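Slow Bread in a Fast Town

By our food writer

When I moved to Jastville, I did not expect to write one day about bread. The town had two supermarkets and a gas station that sold rolls in plastic bags, and people seemed content with this. Then Jorar opened its door on the corner of the market street, and in the first winter the line was already going past the pharmacy.

Jorar is a small bakery. It bakes 40 loaves of rye in the night and the same number of wheat, and at ten in the morning the shelves are usually bare. The rye needs 25 hours from the first mixing to the oven. For a person who comes from a country of dark bread, as I do, this number is not surprising. For my neighbors it was almost an offense.

I asked many customers why they wait. Some spoke about health, some about their grandmothers. One woman told me she buys the bread for the smell in her car, and she eats it only later, when she is already at home and a little sorry. 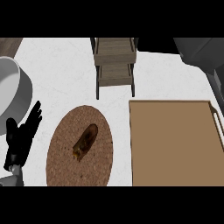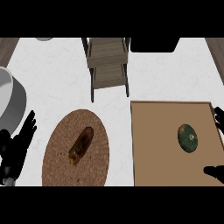 The flour comes from the Bolger mill, one hour to the north. The mill was closed for many years and started again with one stone and a loan. Now it grinds 3,000 pounds of grain in a week, most of it rye from the fields near Brusham. I visited in August, when the trucks arrive one after another and the dust hangs over the yard until evening. Inside, it is so loud that the workers talk with their hands.

Rye is a forgiving plant. It grows in poor soil and does not mind the cold, but it brings less money than corn, and the farmers of Brusham say this openly. They plant it because the mill promises a price before the seed is in the ground. In a wet year such a promise means a lot – one farmer showed me the paper, which he keeps in the kitchen drawer with the spoons.

Jastville has 2,000 inhabitants, and I was told that a town of this size cannot feed a real bakery. Perhaps it is so. The bakery also sells to two restaurants outside the town, and without them the accounts would look different. The price of a loaf went up in spring, and the line became shorter for a few weeks. Then it was long again.

I still buy mine at seven, before work. I ask for the end of the tray, where the crust is darkest, and I carry it home under my coat.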